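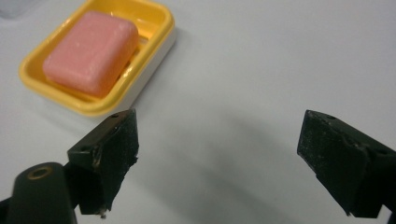

Photo: Hatsue Ogura for Priltero

Kitley Replacement Finger Pads, Textured, Black (one pair)
Fits Kitley hand-held grippers and the Kitley wrist-mount version

Thanks for stopping by! If you have landed on this page, there is a fair chance your gripper has started dropping things. That was our story too, so please bear with us while we tell it, and then we will get to the pads themselves.

Safety and service notice, posted 2024-02-25

We have had reports of pads lifting away from the finger along the lower edge. When this happens the pad can fold under itself during a close, and whatever you are holding slips out sideways or, worse, hangs on for a moment and then lets go while the arm is moving. One customer lost a glass jar that way, and a piece of it ended up in a coworker's shoe (she is fine, and was very gracious about it). We would much prefer that you stop and change the pads than squeeze one more afternoon out of them.

The trouble goes back to a batch of adhesive we started using in June. It holds beautifully on dry goods. With soap, lotion bottles and anything else that leaves a film, it softens at the border, and once the border goes the rest follows. Pads from that batch have a lot number starting with 208 on the paper backing. If you threw the backing away, as most of us do, write to us with your order number and we will look it up for you.

What to look for

Fuzz and white specks on the face of the pad are ordinary. The material picks up lint and dust from nearly everything, and you can lift most of it with a strip of tape. A ragged side edge, with little frayed bits sticking out like the ones on the left finger in our photo, is worth keeping an eye on. A rough, uneven line where the pad meets the plastic deserves a closer look: run a fingernail along it with the power off and the jaws open. If your nail gets under the pad anywhere, the pad has to come off. Please don't glue it back down. We tried three kinds of glue in our own shop and every one of them made a hard ridge that marked soft items.

Bars of soap deserve their own paragraph, as they have been behind more of the messages in our inbox than anything else. A bar is slick, it has rounded corners, and it sheds a fine powder that works its way into the weave. If your job is lifting soap out of a dish, as a good many of you are doing for home-assistance projects, wipe the pads every 18 picks and let them dry fully before you go on. Hatsue keeps a dry toothbrush by the bench for this and swears by it.

About the new pads

The replacement pads use a sewn-through backing from Turell in place of the adhesive sheet. In our shop a pair went through 370 soap picks before we saw any lifting, and even then it was only at one corner. They are a touch thicker than the old ones, so you will need to run the closing calibration again after fitting. Allow about 60 minutes for the whole job the first time, including the part where you hunt for the small screwdriver.

Always change both pads together. One old and one new will pull the object toward the worn side, and you will be chasing that offset for days.

In the package: one left pad, one right pad, mounting screws, a printed fitting sheet.
Not included: screwdriver, calibration block.
Not for use with: Pîrvu slim fingers, which have a different screw spacing.

Customers with a 208 lot get their first replacement pair free, shipping included. Put the lot number or your old order number in the notes box at checkout and the price will be taken off before we ship.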